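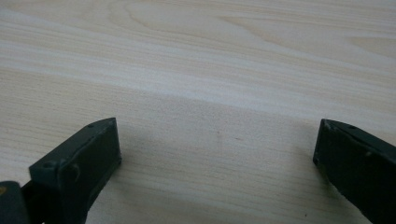

*Pale wood and a bit of swirly grain*

## Jigsaws, and what I've learnt from a wet September

I've done more jigsaws this month than in the whole of the last few years put together, and I blame the weather entirely. The allotment's a bog, the path to Badcombe has been under water twice, and there's only so much telly a person can stand. So I got the old 500-piece harbour out of the cupboard, thought I'd give it an hour, and looked up at ten to one in the morning with cold feet and a cold cup of tea. You know how it goes!

A few of you wrote in after the last newsletter asking how to get started (or started again, which seems to be most people), so I've put down what works for me. Ignore whatever doesn't suit.

First, size. Everybody wants to begin with a thousand pieces and a Bavarian castle, and I'd gently say don't. Five hundred is plenty. You can finish it over a weekend, you get the lovely bit at the end while you still remember the beginning, and it fits on an ordinary table with room left over for your elbows. Mine's 83 cm across and it just about manages a 500 with the box lid propped up at the back.

Then there's the edge question. I was brought up to do the edges first and I still do, though I had a long and quite heated chat at the Kirncombe swap with a couple who start with the brightest colour and let the edges turn up when they feel like it. They were very cheerful about it. I tried it their way with a picture of a flower market and had the tulips done in no time, then couldn't work out where on earth the tulips were supposed to live. Back to edges for me.

Sorting is where I've changed my mind. I used to tip the lot out and rummage. Now I use baking trays, two or three of them, one for sky, one for buildings, one for what I call "bits of nonsense" – and it really does speed things up. Roasting tins are no good, the sides are too high and you end up peering in like someone looking down a well. Turn every piece face up before you start as well. It's dull, so put the radio on.

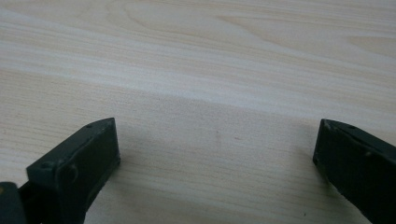 *Blond wood, catching the light*

A word about light, as I've had my eyes tested and been told off. An overhead bulb on a shiny surface gives you a great white glare right where you're trying to tell one blue from another. I've moved my lamp round to the left and lowered it, and I do the sky in the mornings when I can. If your puzzle has a gloss finish this goes double. An old tablecloth underneath cuts the shine too, but the pieces drag on it, so I use a sheet of grey card from the art shop and slide the whole thing under the sofa when people come for tea.

Missing pieces! I've had so many messages about missing pieces. Check your sleeves, check the turn-ups on your trousers, check the hoover bag, and then check the box again, properly, with the flaps pulled up. My harbour has been short of one bit of seagull since before I moved house and I've grown rather fond of the gap. If you're passing a puzzle on, though, do write it on the lid. Finding out at the very end is a horrible surprise, and a pencilled "one missing, top right" takes no time at all.

As for where to get them, the charity shop in Badcombe has a decent shelf by the door, and Michalík the café still has its take-one-leave-one basket next to the cake counter. (The cake is very good. I went in for a puzzle and came out with poppy seed slices and no puzzle.) I've also been lent a wooden one by Wodberg, the little toy shop up the hill, with pieces cut in odd shapes like teapots and foxes. It took me 5 evenings and I'm sorry to be giving it back.

The next Kirncombe swap is in the hall on Saturday afternoon, doors at 2. Bring whatever you've finished with, tied up with string or a stout rubber band so the lid stays on, and take home the same number. Children's puzzles are on the stage end and there's a kettle. I'll be bringing the flower market, all present and correct, and I'm after anything with boats in it, or steam trains. No more kittens, please – I've still got the last lot.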